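Asunto: Re: [vecinos-gimnasio] Turnos de invierno y otras cosas

El 2/13/18, Pilar Bravo escribió:
> Hola a todos. ¿Alguien sabe si se mantiene el turno de las 7 para los
> que venimos de rehabilitación? Yo sigo con el hombro a medias y no sé
> si apuntarme ya o esperar a septiembre. Y otra cosa, ¿qué hacéis en
> casa los días que no vais?

Querida Pilar, y hola también a los demás, que hace semanas que no escribo y ya me lo ha echado en cara Llinos (con razón).

El turno de las 7 sigue, me lo confirmó Emrys.
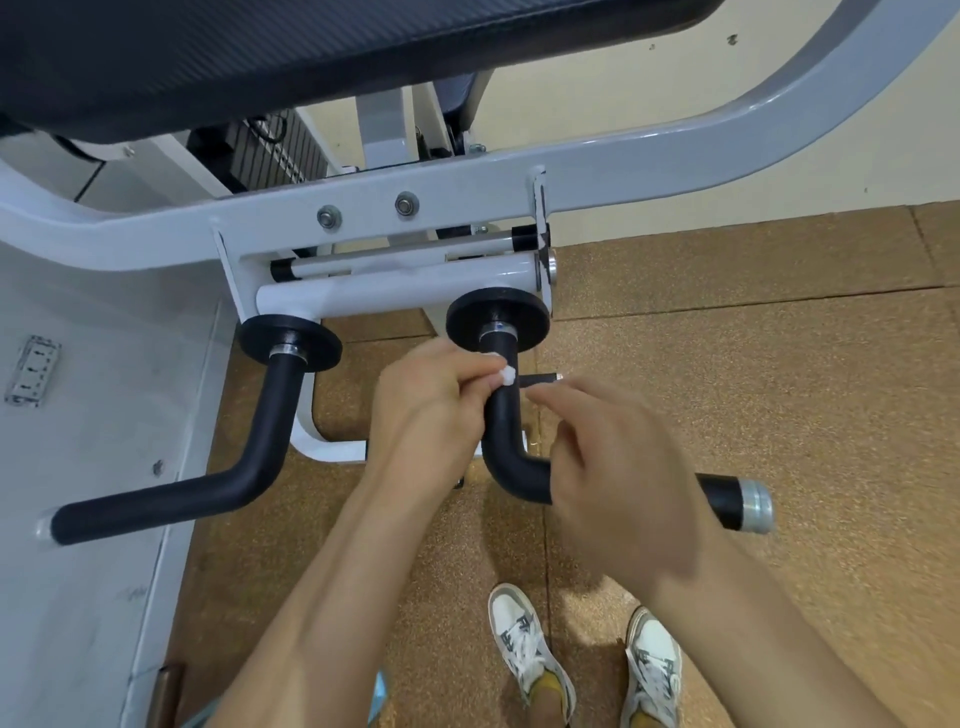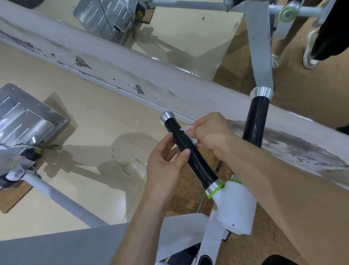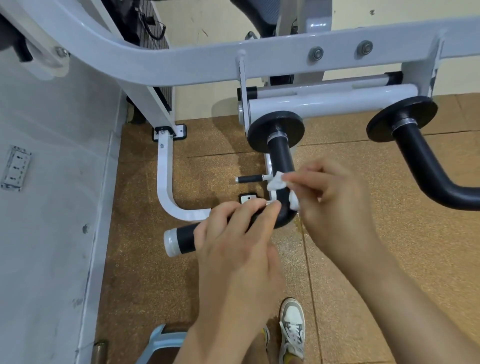 En cuanto al hombro, te cuento lo mío por si te sirve, aunque cada hombro es un mundo y lo primero es lo que te diga tu fisio. Yo estuve 18 semanas con el mío y lo que peor llevé fue la impaciencia, ¡ya me conoces! Empecé en casa con el palo de la escoba, subiéndolo despacito delante del espejo, y luego con una goma atada al pomo de la puerta. Cuando volví a la sala tardé bastante en tocar los discos negros, esos que se ven apilados detrás del asiento en la primera foto, y me quedé con las gomas hasta que pude peinarme sin hacer muecas. Lo de dormir fue otra historia: una almohada debajo del codo, boca arriba, y paciencia.

Los días que no voy, camino. Salgo después de comer, doy la vuelta por el río y vuelvo por la panadería, que es mala idea pero me anima mucho. Si te apetece venirte una tarde, avísame y te espero en el puente.

Yo que tú me apuntaría ya y no esperaría a septiembre, aunque sea para ir poquito.

Un abrazo grande, y recuerdos a tu madre,
Panagiotis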